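Robots at the Laundry

Kartini Pangaribuan works at a big laundry in Filcombe. She used to lift clothes out of a bin all day, and her shoulders hurt by lunch. Now 2 robot arms do some of the lifting.

Robot fingers work up close with dark gray material.

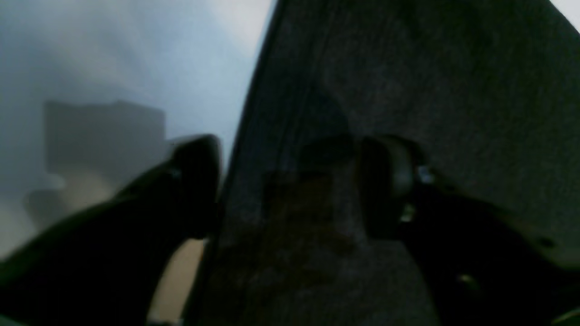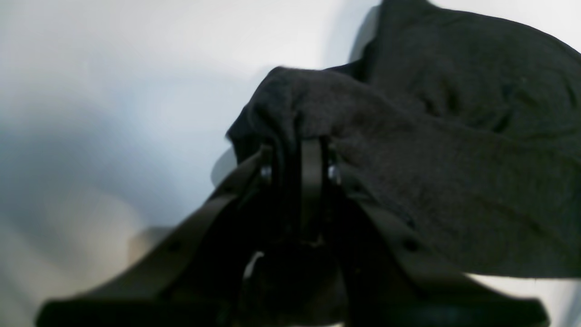
Kartini still has a job. She checks for stains and fixes the arms when they get stuck. She had to take classes first, and some workers moved to other jobs. Cloth is hard for robots to grip because it bends.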